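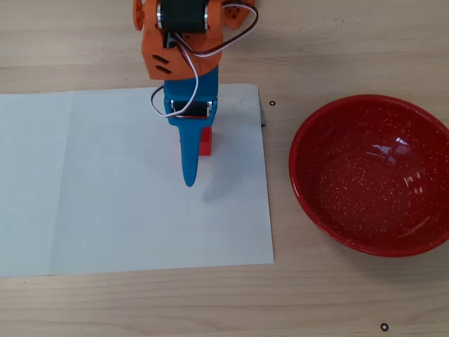 1/
A sheet of white paper on a table is now a "play surface." Kondix wants you to buy theirs. I used the kind that comes out of the printer drawer, only bigger.

2/
The pitch, from their page: kids sort better on a "defined field." One red block, one white sheet, and the child supposedly knows where things go. Dace Vanags swears by it. I have my doubts.

3/
Red on white is easy to see, fine. Red on a light wooden tabletop is easy to see too. I'd like somebody to show me the difference before I pay for 26 sheets in a tube. 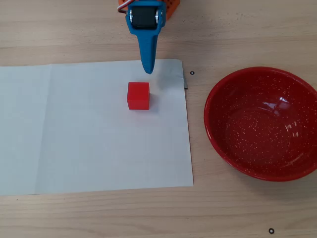 4/
And paper creases. Fold it once to put it away and you have that line forever. Corners turn up. Small blocks don't love a wrinkle, and neither do I.

5/
Teodor Ilie says to tape it down. On my table? No thanks – I've scraped enough tape off wood.

6/
The Kondix page claims almost 200 happy families. Happy compared to what? Did anyone try the bare table first?

7/
Anyway, I'm keeping my plain sheet until September. If it's still on the table by then I'll say so here. The block stays either way, I like the block.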